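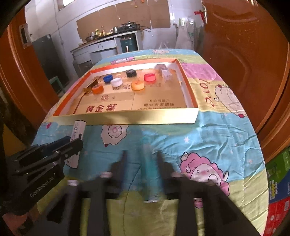

Most of what has been written on loose lids in the home takes for granted that a tray is a form of order. The argument, put at its strongest by Kemeys and Rosser, is that a shallow container on a table "collects and so sorts" the small parts that other containers shed. We doubt the second half of that claim. Collecting is easy to show. Sorting is a stronger word, and it asks for some sign that like has been put with like, or that a part has been placed where its partner can be found. The tray in Figure 2 would pass as tidy in most household surveys: a large box lid with a gold outer side and an orange rim, set on a cartoon-print tablecloth. Inside are six round caps in different colors, a small gold box leaning at the left and a clear plastic container near the back right corner. The caps are scattered over the floor of the tray. A coder who wanted to find a pattern could say that the blue one and the white one lie close together, but we would not know what to do with that.

The Kneath coding sheet, which we used because the earlier studies did, gives a table like this one a high score for "containment" and then carries the score over into its index of order. We think this is a mistake, and an old one. Containment tells us that small things are inside an edge. It does not tell us whether anyone in the household could put a hand on the cap they wanted any sooner than if the same caps had been lying on the cloth.

4.1 What the audit can and cannot show

Our own audit covered 18 kitchens and logged 949 loose parts: caps, stoppers, screw tops, clips, the inner cups of vacuum bottles, and a remainder that Gethin coded as "other" after a long disagreement with Cadwaladr about curtain rings. Each part was listed with the surface it was found on and, where a match could be made on the day, the container it belonged to. Matching was done by trying the fit. Color was not accepted as evidence, for the simple reason that households replace one lid with another and stop noticing.

We had expected, from Kemeys and Rosser, that parts kept in trays would be matched more often than parts kept in drawers or left on counters. Our data do not support this. Nor do they refute it, and readers should be wary of anyone who says they do. Trays in our kitchens tended to stand on the main table, where they were emptied and refilled between visits, so a part seen in a tray in the first visit was often somewhere else by the second. A drawer holds on to its contents and is therefore easier to study. Some of the advantage reported for trays may come from this alone: freshly used caps still have a bottle nearby.

4.2 The made tray and the bought tray

A further weakness in the literature is its interest in things people buy. The Garnarus inserts and the Skollum drawer grid each have a small body of work behind them, nearly all of it on new products in the first weeks of use. Trays made from packaging are mentioned in passing, usually under "improvised solutions," with a hint that the household will get a proper one later. We see no ground for that hint. A box lid is shallow, it has four walls and it can be thrown away when it gets sticky. Whether a bought tray does the job better is an open question that has been treated as a closed one.

The made tray does bring a problem for anyone working from photographs. Its surfaces carry print. The floor of the one in Figure 2 shows the large red characters 黄金葉 and, in smaller type to the right, the health warning 吸烟有害健康 (smoking is harmful to health). Two of our coders, working apart, first wrote down the household's tray as evidence of smoking. It is evidence of cardboard. A lid can come from a shop, a neighbor or a wedding, and we removed the entry. We would ask how many such entries remain in data sets where the coders were not asked to explain themselves.

Gold and tan print is also a poor ground against which to see small objects. Bañuelos suggested in April that we recode every patterned tray from a second angle. This was done for the last group of kitchens only, and the gain was small enough that we do not report it as a finding.

4.3 A narrower claim

What survives is modest. People in our kitchens put small round things into flat things with edges. They said they did so to stop the caps from rolling off the table, and this we are inclined to believe, because it is dull and several of them said it without being asked. When we asked whether the tray helped them find the right cap, the answers were warmer and less exact. One respondent told us she always knew where everything was and then tried three lids on a jar while we waited.

We therefore suggest that "sorting" be dropped from the description of open trays unless a study has timed the search, with the same parts, both in the tray and out of it. A score out of 100 for order, of the kind the Kneath sheet returns, should not be quoted for a table on the strength of a photograph. We have left the scores for our own kitchens out of the main tables for this reason. They are available from Cadwaladr on request, along with the curtain rings.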